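April
By Hélène Kowalchuk and Lionel Oakley
2 comments

4.2 What the packers told us

At Stiltberg the sorting line was automated first, and packing stayed with the people. We interviewed 10 packers after the change. Most of them said the hands were less tired but the eyes were more tired. 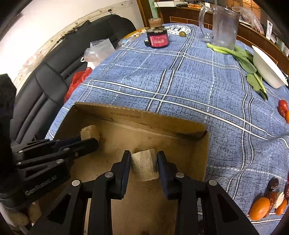 Figure 3. Light tan chunks held by two grippers at an open cardboard box.

Work pace was the main complaint. Before, a packer could slow down when the goods were uneven. With pieces like the fibrous one between the blue finger pads in Figure 3, the packers wanted to decide the grip themselves.

Shares: 175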